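Entretenir et ranger des assiettes en grès à glaçure mate

La vaisselle en grès mat demande un peu plus d'attention que la porcelaine blanche. La surface accroche les couverts, retient le gras plus longtemps et garde parfois des traces grises qu'on prend à tort pour des rayures. Ce guide reprend la méthode que j'utilise pour mon propre service, acheté pièce par pièce, et pour celui de ma voisine Rozália Bednárik, qui mange tous les jours dans le sien.

Comptez une demi-heure pour un service courant, hors temps de séchage.

Ce qu'il faut

-- une bassine ou un évier propre
-- du liquide vaisselle ordinaire, sans parfum si possible
-- une éponge douce, sans face verte
-- du bicarbonate de soude
-- une brosse à dents usagée
-- deux torchons en coton
-- des ronds de feutre ou de papier épais pour l'empilage

Le diamètre des ronds dépend de vos assiettes. Les miennes ont un fond creux assez large, et des ronds de 22 cm débordent un peu sur l'aile. C'est voulu : le pied de l'assiette du dessus repose alors entièrement sur le feutre.

Avant la première utilisation

Passez le doigt sous le pied de chaque assiette. C'est la partie qui n'est pas émaillée, et elle est souvent rugueuse à la sortie de l'atelier. Si elle griffe la peau, elle griffera aussi la table et l'assiette rangée dessous. Frottez-la avec un papier abrasif très fin, grain 400 ou plus, mouillé, en tournant sans appuyer. Rincez bien.

Lavez ensuite à l'eau tiède savonneuse, puis laissez sécher une nuit entière sur la tranche. Le pied non émaillé absorbe un peu d'eau. Une assiette rangée trop tôt laisse une auréole sur l'étagère en bois, et j'en ai deux dans mon buffet qui ne sont jamais parties.

Le lavage courant

1. Retirez les restes avec une spatule en silicone. Évitez le couteau.

2. Remplissez la bassine d'eau chaude du robinet. N'y plongez pas une assiette qui sort du réfrigérateur, laissez-la revenir à température ambiante. Le grès supporte mal les écarts brusques.

3. Lavez le fond en premier, puis l'aile en suivant l'arrondi. Sur les pièces tournées, les petits sillons suivent le cercle, et l'éponge nettoie mieux dans ce sens qu'en travers.

4. Insistez sur la jonction entre le fond et l'aile. La sauce s'y dépose, surtout celles à base de tomate ou de curcuma.

5. Retournez l'assiette et brossez le pied.

6. Rincez à l'eau claire, des deux côtés.

7. Essuyez le dessus tout de suite. Le calcaire se voit davantage sur une glaçure mate colorée que sur du blanc brillant.

Et le lave-vaisselle ? Si le fabricant l'autorise, oui, en programme à 50 °C au maximum et sans que les pièces se touchent. J'y mets les miennes quand nous sommes nombreux. Le reste du temps je lave à la main. Mes bols, qui y sont passés tous les jours pendant trois ans, ont le bord nettement plus terne que les assiettes.

Enlever les traces grises

Les marques grises en fines lignes sont presque toujours du métal déposé par les couverts. La glaçure est plus dure que l'inox et lime un peu la lame, dont la matière reste dessus. Pour vérifier, passez l'ongle. S'il n'accroche pas, la trace est en surface.

Mélangez 4 cuillères à café de bicarbonate avec juste assez d'eau pour obtenir une pâte épaisse. Étalez-la du bout des doigts sur les marques, attendez 11 minutes (au-delà, elle sèche et devient pénible à rincer), puis frottez en petits cercles avec l'éponge humide. Rincez. Si la trace a pâli sans disparaître, recommencez une fois.

Octavian Pîrvu, le potier chez qui j'ai pris les dernières pièces, déconseille les poudres à récurer du commerce et la pierre d'argile. Elles enlèvent le gris, mais elles polissent aussi la surface, et on se retrouve avec une zone brillante au milieu d'une assiette mate. Cela ne se rattrape pas.

Reconnaître un défaut d'un effet d'émail

Beaucoup de gens rapportent une assiette en boutique pour des points sombres ou une couleur irrégulière. Sur le grès, c'est généralement normal. Les mouchetures peuvent venir du fer contenu dans la terre, qui remonte à la cuisson, ou d'un pigment ajouté à l'émail. Les variations de teinte dépendent de l'épaisseur de la glaçure. Regardez l'assiette de près et inclinée vers une fenêtre, la lumière rasante aide beaucoup. 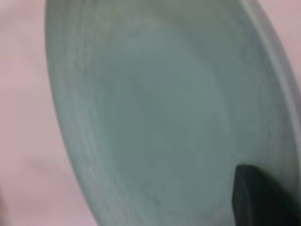
Glaçure mate vert sauge : cernes légers et petites mouchetures sombres, visibles surtout à gauche.

Une fissure se comporte autrement. Elle traverse les cercles au lieu de les suivre, elle brunit avec le thé ou le café, et l'ongle s'y arrête souvent. Tapotez le bord avec une cuillère en bois en tenant l'assiette à plat sur le bout des doigts. Une pièce saine donne un son clair, une pièce fêlée un son court et sourd. Dans le doute, ne la mettez plus au four ni au micro-ondes.

Un éclat sur la lèvre mérite aussi qu'on s'y arrête. S'il est minuscule et qu'il ne coupe pas, on peut l'adoucir avec le même papier abrasif mouillé. S'il est plus gros, l'assiette finit chez moi sous un pot de basilic.

Ranger

Empilez par taille, six assiettes au plus, avec un rond de feutre entre chacune. Prenez la pile par-dessous, à deux mains. Ne faites pas glisser l'assiette du haut pour la sortir : soulevez-la. C'est ce glissement qui use le fond des assiettes, bien plus que les repas.

Les pièces à aile large tiennent mal dans les égouttoirs verticaux étroits. Mesurez l'écartement avant d'acheter. Si vous les rangez debout, garnissez le support d'une bande de feutre autocollant.

Une fois par an, en mai, je sors tout le service et je refais le test du son sur chaque pièce. J'en profite pour laver les ronds de feutre à la main, à l'eau froide, et les faire sécher à plat.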